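I've been writing planners for two-arm folding for a while now, at a small outfit called Wultari, and my unpopular opinion is that we spend too much time on the model and too little on the replay viewer.

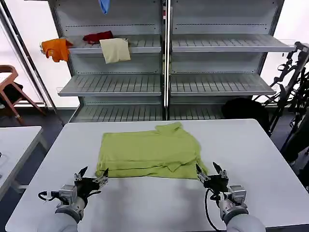

*Head view: lime-green garment, both grippers in range.*

Take shirts. Everybody wants to talk about the policy, how many demos it ate (ours had 4000) and how big it is. Fine! But when a fold goes bad, I need to know what the planner thought it was looking at, and our old viewer, Flotska, showed me a loss curve and wished me luck.
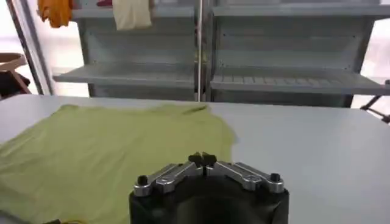

*A wrist view with the fingertips close together, near the shirt's rumpled edge.*

So I rebuilt it over a few evenings in October. The new one is called Kombo, and it lines up every camera against the gripper commands on one timeline. The wrist views sold me on it. A collar that's easy to find from above can be a mushy outline down at table height, and I'd been blaming the grasp scorer for months (sorry, grasp scorer). 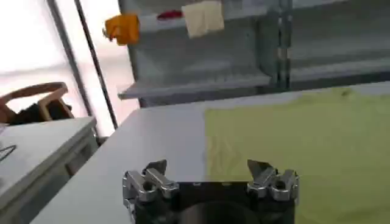
*Fingers open, cloth over on the right side of the table.*

My other gripe is timing. Our perception step had a budget of 200 milliseconds and took 192, so we called it healthy – and then the controller acted on a stale edge anyway, because we never stamped the frames properly. More training data wouldn't have touched that. A decent clock did.

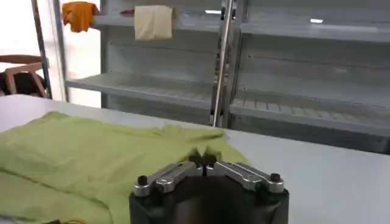 *Fingertips nearly touching, right by a raised wrinkle.*

I know the pushback: tools don't scale, data does. Maybe. But I've watched people collect another 800 episodes to fix a bug that was sitting in a config file, and I've been one of those people. Next on my list is getting Kombo to flag the moments where two cameras disagree about where the cloth ends.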